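Bekora braised snack pack, reviewed by Trinidad Arrieta

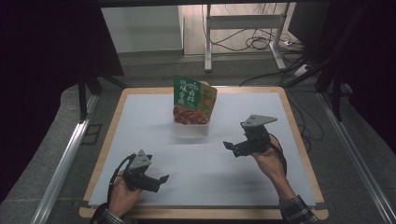
Marinated snacks are my chief vice, and Bekora's mail-order range has been enabling me since September. Flavour first: soy, star anise, a slow chilli burn that arrives once you've stopped worrying. Chewy, too, so clear your arvo. I do favour any pack with a clear window, like the green one standing in its see-through tub, where the reddish-brown goods can be inspected before you commit. The resealable strip reseals nothing. I've bought worse, mostly from Dretex. Four stars.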